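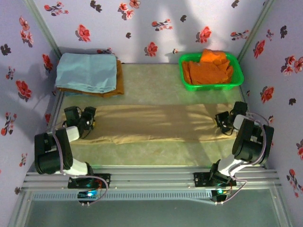

Retno Sitompul wrote to us after the first call to say that she folds her towels in thirds and her sister folds them in half and half again, that they have shared an airing cupboard for years, and could they both take part. Yes, they could, and they did. People from the same household are welcome to apply again this time, but please send a separate form for each person.

Call for participants: folding and putting away household cloths

Grarkley is looking for 60 adults to take part in a study of how people sort, fold and stack small laundry at home. We are interested in towels, tea towels, cloths and simple garments. You do not need to be tidy or quick. People who dislike folding are as useful to us as people who enjoy it, and we had too few of them last time.

Sessions are held at the Prullano building in Cikevstead, on the ground floor. They run throughout March, starting at 10 am or 2 pm. Each participant comes once.

What you will be asked to do

You will be given a basket of clean cloths, mixed and unfolded, and a table to work at. The first part is to empty the basket and fold everything in your own way, making as many piles as you like. We don't give instructions for this part and we would ask you not to look up methods beforehand.

In the second part you will be asked to lay a cloth out flat, smooth it and fold it to a set size, following a printed sheet. This is repeated with cloths of different thickness. The last part is a short conversation about laundry at home: who does it, where it is done, where the folded things go and what tends to be left in the basket.

A session lasts up to 180 minutes including a tea break. You can sit or stand for any of it, and you can stop at any point without giving a reason.
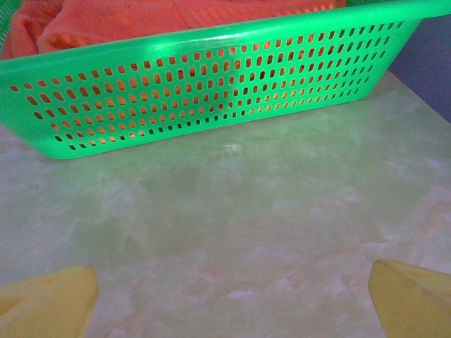

Who can apply

You can apply if you are 18 or over and do at least some of your household's laundry. You should be able to handle a bath towel comfortably. If you fold with one hand, or use any kind of aid, please apply and tell us what would help with the table height or the layout of the room.

We are not able to accept people who fold for a living (hotel, hospital or laundry work, or clothes shops) in this round. A separate call for them will be put out by Nadhirah Pattinasarany later in the year. If you have done that kind of work in the past but don't now, you can apply to this one.

Please let us know about skin allergies. All cloths are washed between sessions in unscented powder.

What to bring

Nothing is required. If you like, bring one towel or cloth from home that you find awkward to fold, and we will include it in the first part of your session. It goes home with you. Wear something with sleeves that can be pushed up, and leave large rings off if they catch on towelling.

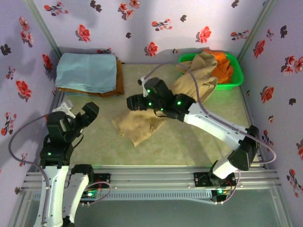 Light blue cloth on the folded stack; orange and beige still to be done.

Payment and travel

Participants receive a shopping voucher at the end of the session, and it is given in full even if you leave early. Bus and train fares are repaid on production of the ticket. There is no parking at the building itself, but the Pillai car park across the road is free for the first three hours.

What happens to the results

We note the number of folds, the order in which things are taken from the basket and how the piles are arranged. Your name is kept apart from these notes. The first round gave us 3,776 folded items to compare, and a summary can be sent to you on request. You can ask for your own session to be taken out up to the end of the month after your visit.

How to apply

Ask for a form at the Prullano front desk or write to Haziq Sopacua at Grarkley. Give your name, a daytime phone number, the session time you prefer and the rough size of your household. Questions about access to the building should go to Sutrisno Osman.

Places are offered in the order forms arrive. If your time is already full you will be offered the nearest one free.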